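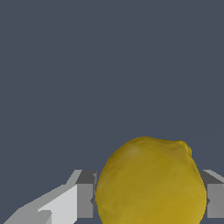 Chapitre 4
Le wax, le kente et les autres : lire un tissu porté

La première fois que j'ai voulu acheter du wax sur un marché d'Accra, je me suis trompée sur à peu près tout : la longueur, le prix, l'endroit et l'envers (il n'y en a presque pas, et c'est justement à ça qu'on reconnaît un bon tirage !). Je cherchais « un jaune ». La vendeuse, Akosua Owusu, m'a demandé lequel, et je suis restée muette. Prenez un citron : la peau est mouchetée, d'un jaune moutarde qui tire sur l'olive d'un côté et devient plus doré de l'autre, et pourtant on dit « jaune citron » comme si c'était une seule teinte. Pour les étoffes, c'est pareil, et les gens qui en vivent ont des mots bien plus fins que les nôtres.

Dans ce chapitre, je vous propose de quitter les vitrines de musée et de regarder des vêtements que l'on porte pour aller travailler, se marier ou enterrer un oncle. On commencera par le wax, ce coton imprimé à la cire dont l'histoire passe par Java et les Pays-Bas avant d'arriver sur la côte ouest-africaine. On passera ensuite au kente, qui est tissé, lui, en bandes étroites cousues bord à bord. J'insiste, parce que je corrige la même erreur dans les copies chaque mois de février : un motif de kente imprimé sur du coton, c'est un imprimé. On peut l'aimer beaucoup (j'en ai deux chemises), mais le geste du tisserand n'y est pas.

Mon guide pour la partie technique s'appelle Ebenezer Asamoah. Il a appris à tisser à 13 ans et il m'a laissée m'asseoir à son métier un après-midi entier, le temps de produire 12 centimètres d'une bande franchement tordue. Nhyira Nyarko, couturière, m'a appris le reste : comment placer un grand motif sur un dos, pourquoi on ne coupe pas une tête d'oiseau en deux, et comment refuser poliment une cliente qui veut trois volants de trop.

Vous croiserez aussi des noms de motifs. Ils changent d'une ville à l'autre, parfois d'une allée de marché à l'autre, alors ne les apprenez pas par cœur ! Notez plutôt qui vous donne le nom, et où.

Avant de tourner la page
Choisissez chez vous un vêtement à motifs. Retournez-le, cherchez si la couleur traverse l'étoffe, repérez l'endroit où le dessin recommence et mesurez cette distance. Gardez vos notes à portée de main, on s'en servira dès la section 4.1, où nous déplierons ensemble une pièce de wax.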